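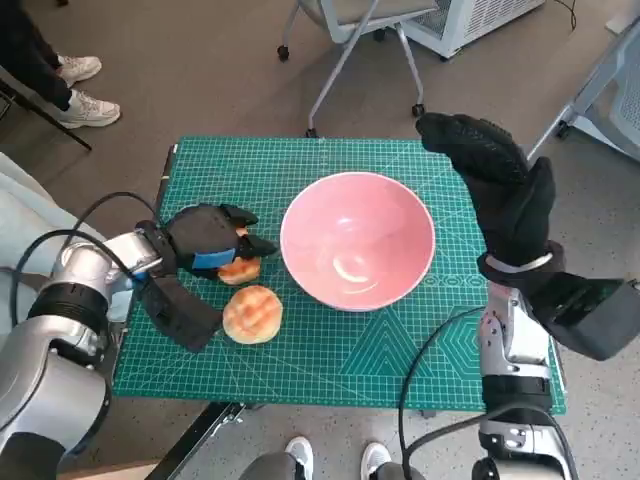

Von Vilgot Rustad
Freier Autor, schreibt hier über Essen, Arbeit und was dazwischen liegt

Frühstück am Arbeitstisch. Ich bin dafür. Schreibe das jetzt schnell auf, bevor die nächste Mail von Gunvor Bakke kommt, die im Büro unter mir sitzt und seit März einen kleinen Feldzug gegen Krümel führt. Ihr Argument: Wo geschnitten wird, wird nicht gegessen. Essen gehört in die Küche, an den Esstisch, notfalls auf die Fensterbank. Aber bitte nicht auf die Schneidematte.

Ich sehe das anders.

Eine Schneidematte ist erst mal eine Unterlage. Grün, Raster drauf, Lineal am Rand, ein paar Hilfslinien für Leute, die Sechsecke brauchen (ich nie). Zwei Brötchen liegen darauf genauso gut wie auf einem Holzbrett. Besser sogar, sie rutschen nicht. Eine rosa Schale daneben, fertig. Das ist ein gedeckter Tisch. Wer dafür erst Leinen bügeln muss, hat entweder Personal oder sehr viel Zeit.

In der Werkstatt in Tolstead, in der ich meine ersten Jahre gearbeitet habe, gab es keine Küche. Einen Wasserkocher gab es, ein Waschbecken mit Farbresten und einen langen Tisch, an dem alles passierte. Zuschneiden, kleben, streiten, essen. 16 Leute in der besten Zeit. Keiner wäre auf die Idee gekommen, mit seinem Brötchen in einen anderen Raum zu gehen, es war ja keiner da. Und genau an diesem Tisch habe ich gelernt, wie man eine Kante sauber nachzieht, weil der Alte neben mir beim Kauen immer erzählt hat. Mit vollem Mund, natürlich.

Heute haben wir stattdessen die Kaffeeküche. Stehtisch, Hocker ohne Lehne, ein Zettel über der Spüle. Man isst dort in acht Minuten und schaut aufs Telefon. Das soll Erholung sein?

Gut, zu den Einwänden. Es gibt ja welche.

Hygiene. Stimmt, eine Matte, auf der gestern noch Kleber und Klingen unterwegs waren, ist kein Teller. Ich würde keinen rohen Fisch darauf filetieren. Ich würde auch kein Brötchen mit der aufgeschnittenen Seite nach unten darauf legen. Dafür gibt es zwei einfache Lösungen – eine zweite Matte, nur fürs Essen, oder eben Geschirr. Eine Schale ist schnell hingestellt. Ich verstehe sowieso nicht, warum Brot in deutschen Büros immer aus der Tüte gegessen wird, als wäre man auf der Flucht.
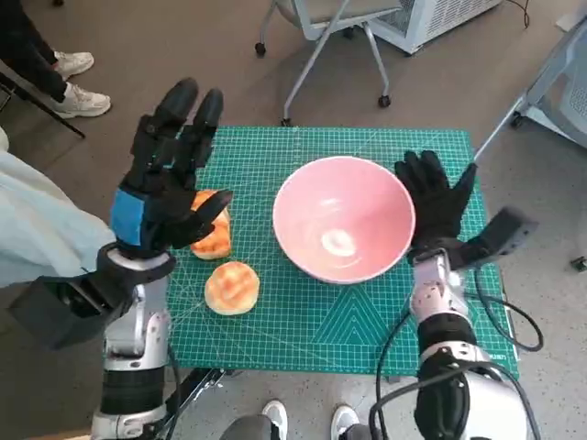 Und wenn schon Schale, dann eine große. Breiter Rand, glatt innen, damit man sie mit einem Wisch sauber kriegt. Die Farbe ist Geschmackssache, meine Stimme geht an Rosa. Auf dem Grün sieht das nach Sonntag aus, auch wenn die Steuer noch daliegt. Gunvor findet die Kombination grässlich. Sie hat zu Hause das graue Geschirr von Louro, alles grau, Teller, Tassen, sogar die Eierbecher. Da schmeckt mir das Ei schon vom Hinsehen nicht mehr.

Zweiter Einwand, die Krümel. Ja. Brötchen mit rissiger Kruste krümeln, die guten krümeln am meisten, das ist ungefähr der Beweis, dass sie gut sind. Aber ausgerechnet auf der Matte ist das doch egal! Hochheben, über dem Papierkorb abklopfen, zurücklegen. Versuchen Sie das mal mit einem Schreibtisch von Gamow, 80 Kilo, Rillen in der Platte, in denen seit Jahren irgendwas wohnt. Und Teppichboden, zugegeben, der ist ein Problem. Da hat sie recht. Ich habe mir einen Handfeger gekauft und seitdem ist Ruhe, jedenfalls an dieser Front.

Dritter Einwand, und der ist der ernste: Wer am Arbeitstisch isst, hört nicht auf zu arbeiten. Das kenne ich. Brötchen links, Tastatur rechts, und um eins weiß man nicht mehr, was drauf war. Dagegen hilft aber kein anderer Raum, dagegen hilft wegräumen. Alles runter vom Tisch, Messer, Lineal, Papier, Rechner. Nur die Matte bleibt. Dann das Essen drauf und sonst nichts. Bei mir dauert das Umräumen kaum länger als der Gang zur Kaffeeküche, und ich sitze dabei auf meinem eigenen Stuhl.

Was mich an der ganzen Debatte stört, ist der Ton. Als ob ein Tisch beleidigt wäre, wenn man ihn für zwei Sachen benutzt. Meine Großmutter hatte genau einen. Darauf wurde Teig gerollt, Stoff zugeschnitten, Skat gespielt und einmal ein Hund verbunden. Über den Tisch hat sich nie jemand beschwert. Erst seit jede Tätigkeit ihr eigenes Möbel braucht, gibt es Leute, die mir erklären, wo mein Brötchen hinsoll. Mikow verkauft jetzt allen Ernstes eine »Lunch-Insel« für Einzelbüros, 200 Euro, 19 Kilo. Ein Brett auf einem Fuß. Ich hab das im Katalog zweimal gelesen.

Zwei Brötchen also, eine Schale, eine Matte. In die Schale kommt bei mir Quark, manchmal Obst, je nachdem was weg muss. Mehr brauch ich vormittags nicht, und dafür gehe ich auch nicht ans ander Ende vom Flur.

Gunvor, falls du das liest: Der Handfeger hängt neben der Tür. Kannst ihn dir ausleihen.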